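Square Cups and Work Boards: Frequently Asked Questions

Product support, Stiltbridge Tableware and Surfaces
Page maintained by Nusrat Khokhar. Last reviewed in April.

What is the Koltau cup?

Koltau is our square-footprint cup. It has straight vertical walls, rounded corners and a thin rim. It is sold singly and in boxes of 20. The part number for a single cup is 567; boxed cups carry the same number with a B suffix.

Why is the inside a different shade from the outside?

The inner and outer faces are finished separately. The inside gets one coat of food-safe oil and the outside gets two, so the interior reads slightly lighter and warmer. The difference narrows with use. It does not indicate a fault, and cups will not be exchanged for it.

Can it hold hot drinks?

Yes, up to normal serving temperature. Do not pour boiling water directly into a cup that has been stored somewhere cold. Let it reach room temperature first. The cup is not suitable for microwaves, ovens or open flame.

Is it dishwasher safe?

No. Wash by hand in warm water with a mild detergent, rinse, and dry at once with a cloth. Stand it upright to finish drying. A cup left upside down on a flat surface holds moisture under the rim, and the end grain there will raise. If this has already happened, sand lightly with fine paper and re-oil.

How often should I oil it?

Every 3 months in daily use. Awan oil is what we supply, but any food-grade mineral oil will do. Avoid olive and sunflower oil. Both turn sticky and eventually smell.

What is the Hulon board?

Hulon is a flat rectangular sheet with a smooth matte face, intended to sit on top of an existing table and protect it. It is not a cutting board. Knives mark it permanently.

What size board should I order?

Measure the flat part of the tabletop and order a board slightly smaller in both directions. A visible lip of table should remain beyond the board, more so if the table has rounded corners, as a square board corner must never overhang a rounded one. The lip also gives you something to grip when moving the table. Boards can be cut to order up to 2,000 mm on the long side -- beyond that we ship two pieces with a butt joint.

My board was ordered in white. Why does it look purple?

The pale finish has a cool base and picks up a lilac or lavender cast under some lamps. The effect is strongest beside honey-colored wood, which pushes the eye toward the complementary tone. Check the color in daylight before opening a return. Faint pale streaks across the middle are usually reflections from a window or ceiling fixture. Change your viewing angle; a reflection will shift and a scratch will stay put.

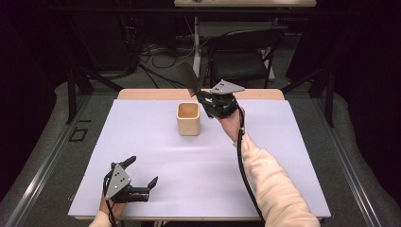

Does the board need to be fixed down?

Not on a level table. The weight of the sheet is enough for ordinary use. On a slick varnished top, place one non-slip dot under each corner, set well in from the edge. Do not use double-sided tape on oiled wood.

Will a cup leave rings on the board?

Water will not, if wiped the same day. Coffee, tea and red wine can stain the matte finish after several hours. Use a damp cloth with a little dish soap, then a dry one. Scouring pads polish the surface and leave a shiny patch that cannot be reversed.

My cup rocks when I set it down. Is that covered?

Try it on a second surface first. If it still rocks, the base has moved, normally from uneven drying. Write to Waqas Janjua in returns with the part number and a photo of the base -- no need to send the cup until asked.

Can I buy the cup and board together?

They are listed separately and ship from different warehouses. Trade customers can place a combined order through Sun-ja Hyun.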